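The Rule About Letting Go

I got the job at Hodetti because I'm good at being annoying. Firdevs Kırmızıgül told me so at the interview, and she meant it as a compliment. They needed somebody to write the handling rules for the two-armed robots at the Vustwood site, and the last person had been, in her words, too nice to the engineers.

So I wrote rules. I wrote them at my desk, I wrote them on the bus, I once wrote one on my hand in the dentist's chair (keep the wrist below the shoulder when the load is soft, which I still think is pretty good). By February I was up to 100 of them and very pleased with myself.

Kaan Dönmez, who ran the floor, read all of them in one sitting. He ate a whole sandwich while he did it and didn't say a word until the end, when he wiped his fingers and asked me which one was about letting go.

"Letting go of what?"

"Anything," he said. "You've got eleven pages on picking up."

I told him letting go was just picking up backwards. He gave me the look my mother gives the weather and told me to come downstairs.

Now, I'd been downstairs before, but always with a clipboard, and with a clipboard you mostly look at the clipboard. This time Kaan took it off me and put me on a stool. The job that day was handovers, left hand to right hand, small light stuff. Packets, mainly. The kind of thing you or I would do while talking on the phone and thinking about lunch.

I must have sat there most of the afternoon. At first I was bored, then I was sort of tense, and then I caught myself holding my breath every time the second hand came in.

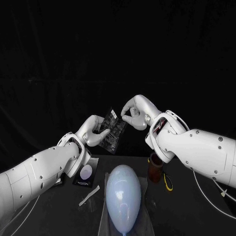 Because there's this moment, right? One hand has it and the other hand is nearly there, and somebody has to decide whose packet it is. I'd never thought about it in my life. When I pass my sister the salt I don't wait for a signal, I just feel her take it, and if she doesn't take it, I don't drop it in her soup. (I did once. We don't talk about it.)

"So who goes first?" I asked.

"You tell me," said Kaan. "You're the rules."

I tried. I said the giving hand should open as soon as the taking hand closes, and he ran it that way, and the packet fell on the table. I said fine, wait a bit, and he ran that too, and both hands hung on like kids fighting over the remote until the thing creased down the middle. He picked it up, smoothed it flat on his knee and set it back without a word. I was getting a headache by then.

Firdevs came down at some point with her coat on. She'd been over at the Avcı building all day and she had that Avcı building face.

"What does the taker do once it's closed?" she said.

"Holds," I said.

"How do you know it's holding?"

I opened my mouth and didn't have anything to put in it. She did up her top button and went home.

We stayed late. I wrote it on the back of Kaan's sandwich bag in the end, and we tried it 3 different ways before the wording came out right. The giving hand keeps its grip until the taking hand has pulled, gently, and felt the load pull back. Then it lets go slowly. If the pull doesn't come, it keeps the load and goes back to where it started, and it calls a person.

Kaan wanted to cut the part about calling a person. I said that was the part I liked. We argued about it all the way to the parking lot, and then next to his car, and then through the window of his car.

It stayed in. The people at Lakley asked for a copy later and wanted to know why rule 2 was so much longer than rule 1, and I said rule 1 was only about picking things up. The other rules? Most of them got folded into those two, or thrown out. I kept the wrist one.

My sister came for dinner that weekend. She asked for the salt, and I held it out, and she took hold of it and I didn't let go.

"What are you doing?" she said.

"Pull," I said.

She pulled.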